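Hi Stefaniia,

Friday afternoon, kettle on, so here's where we've got to with the Pavliuk grant for the bike crash legal help program. I know you asked for two pages and no waffle. I'll manage the first part.

## The phone line

We're open for calls from noon until seven now, which was Marichka's idea and a good one. Riders who've been knocked off on the way to work don't want to ring us from their desk with the boss listening in, and the after-five calls have been longer and far more useful (people have the police report number in front of them, for a start!). We've taken 200 calls since the grant began. Most are still the same three questions: do I have to talk to the driver's insurer, who pays for my physio, and what happens to my bike while everyone argues.

The bike question eats up more time than I budgeted for. Insurers want the damaged bike kept as it was, riders want it fixed so they can get to work, and the shops want it off their floor. I've written a one-page sheet on photographing the damage and getting a written quote before anything gets repaired. It's with Marichka for a legal check.

## Clinics

The Grustholm clinic is going really well. We had every chair full at the last two and ended up doing intake in the hallway, which isn't great for privacy, so I've asked the library for the second room. They've said yes for May, and we'll see after that.

Climance is a different story. Turnout has been thin and I think that's on me. I booked the community hall because it was free, but the bus doesn't run past it in the evening, and if your bike is wrecked and your collarbone's in a sling you're hardly going to walk up that hill. I'd like to move it to the rec centre next quarter. The hire fee is $70 a night and I can cover it from the printing line if you're happy with that. 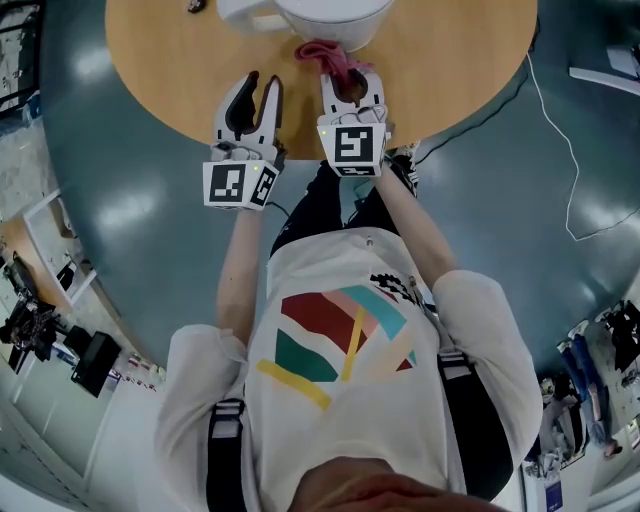 ## Money

We've spent $680 on printing and postage and $925 on the interpreter, both inside what you approved. The interpreter cost will go up a bit. We had two clients at Grustholm whose statements had to be read back to them line by line before they'd sign, and I'd much sooner pay for the extra hour than have a statement picked apart later on.

Proverex, the case-tracking software, has been a mixed bag. The limitation date reminders work nicely and I sleep better for them. The export is a pain, though. It drops the notes field whenever there's a comma in it, so I've been pasting those in by hand for the quarterly figures. Their help desk has been friendly and slow.

## Stuff I'm behind on

- The hit-and-run guide. I've drafted the bit about reporting to police and the bit about finding witnesses, but the section on claiming when the driver's never identified still needs a proper lawyer's eye.
- Letters to the bike shops. Four have agreed to keep our cards on the counter, and I haven't chased the rest.
- My own vacation paperwork, which I realize isn't your problem.

## What I need from you

A yes or no on the rec centre, please, and the sooner the better as their evenings go fast. I'd also love to know whether the leftover travel money can roll into next quarter or if it has to go back to Pavliuk. Marichka remembers it one way and I remember it the other, and neither of us can find the email.

I'll send the client feedback forms separately once I've taken the names off.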